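Open Day at the Teredby Retreat House

Four of us from the Bedby home group went over to the Teredby open day in April. We left at 8:15 and took the river road, and Debora Fiore drove. The house sits at the top of a gravel lane past the Brullow turnoff. Parking is in the lower field, so wear shoes you can walk in.

Naveed Durrani gave the first tour at 10. He has run the house for five years with his wife and one part-time cook. The building was a grain merchant's home before a family named Dal Bello left it to the fellowship, and the main hall still goes by their name. There are 17 guest rooms, most of them upstairs. Three on the ground floor have wide doors and walk-in showers.

The chapel is at the back of the house and has plain glass windows on the garden side. Morning prayer is at 7:30 and guests can come or not. We stayed behind a few minutes after the tour moved on, and Debora read Psalm 131 out loud. It was the first quiet I'd had all week.

After coffee there was a talk in the Dal Bello hall on keeping a day of rest at home. Naveed's main point was that rest has to be prepared for. His family does the cooking, the laundry and the school bags the evening before, and they pray over each job as they finish it. He said folding his children's clothes is when he prays for them by name. Several people wrote that down, and so did I.
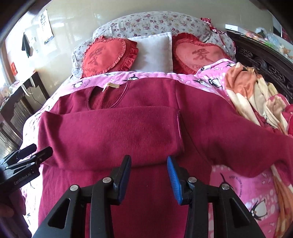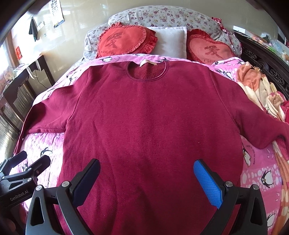
A dark red sweatshirt laid out on the bed.

Someone asked what to do if you work weekends. He said to pick another half day and protect it, even if it's only from lunch to supper. There was a longer question about teenagers and phones that we didn't get to the end of before lunch.

Lunch was lentil soup, bread and apple cake, with a donation box by the door. They are trying to raise money for the roof over the east rooms, and the box had 330 in it when the total was read out at 2. The goal for the day was 1000. I don't know where it ended up – we left before the closing hymn.

The garden path has a prayer walk with a short verse at each stop. It is steep after the pond, and one of our group turned back there and sat on the bench until we came down.

A few notes for anyone thinking of booking. Guests bring their own towels. Supper is at 6 and eaten together. Single rooms go first, and the fall weekends were already filling up on the sheet in the hallway. Debora has put our group down for two nights and has the sign-up form if you'd like to join us.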